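Old Alphabet Blocks Find a New Home in Wolel

Reading time: 3 minutes

The town library in Wolel will open a permanent room for early reading toys in September, drawing on a private collection of about 3,000 pieces. The gift came from the estate of a retired printer who bought letter sets at school sales for most of his adult life.

Nkechi Nwachukwu, who directs the library, said the decision to accept the whole collection was made after a long review of storage costs. The county agreed to cover shelving and insurance. Families will be able to handle 600 of the pieces under staff supervision, while the oldest sets will remain in closed cases.

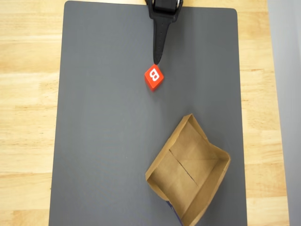 A red foam cube printed with a white letter B.

Letter blocks have been used in homes and schools for centuries, and their makers have seldom agreed on what belongs on each side. Some sets pair a letter with an animal. Others carry capitals alone, a style the library's records link to classroom use in the district.

Cataloging has been led by Deividas Sproģis, a former teacher. His notes record where each set was bought and which letters are missing. The library is asking residents to lend family sets for the opening display, and loans will be accepted at the front desk until 3 p.m. on working days.

Related stories
Vullard School Reopens Its Reading Room
The Last Print Shop in Skester

Contact the editors | Copyright, all rights reserved | Back to top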